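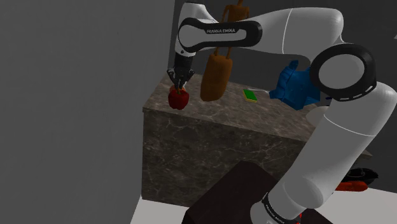 Figure 3. Simulated room with the arm's gripper above a red apple on a stone counter.

4.2 Puzzle order and player backtracking

We compared two versions of the Bremar dungeon, a level built for the adventure game Padau. In the linear version, each locked door opens with a key found in the room before it. In the hub version, four keys can be collected in any order from rooms off a central hall.

Of the 506 recorded play sessions, 258 used the hub version. Players there returned to the hall more often than the puzzles required, mostly after picking up the lantern – an item with no use until the final chamber. Median completion time was 93 minutes for the hub version and 90 for the linear one.

Sessions in which the player opened the in-game map before the first key were coded separately, following the scheme of Nina (Section 2.3). Colour cues on the doors were the same in both versions. We did not analyze boss encounters, as the Cabrera fight was rebalanced in November and earlier logs are not comparable.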